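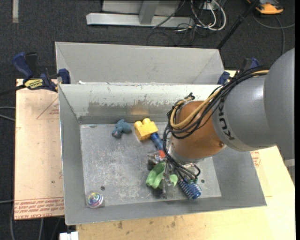 The KUKA arm over a bin of toys at Colholm's lab in Woltcombe.

Home | News | Software | Interviews | Contact

Colholm says its Plodwood planner can pick from a mixed bin without being told what is in it. I have heard that before, so I asked the lead developer what "can" means.

"Over 200 test runs, we stopped by hand in 16," she said. She would not call those failures. I would.

Most were planning timeouts. The software scores 1,000 grasps, then throws out any that would drive the wrist into a bin wall. Near a corner, few survive. "Sometimes none do, and it just sits there thinking," she said.

And clear plastic? "The depth data is bad. We guess from the edges."

Besnard, the first customer, wants to bin-pick spare parts by December. I asked if toys say much about spare parts. She took a while to answer. "Some," she said.

Recent
Besnard drops its old vision software
56 bug reports later: Plodwood's logging tool
Who checks the motion planner?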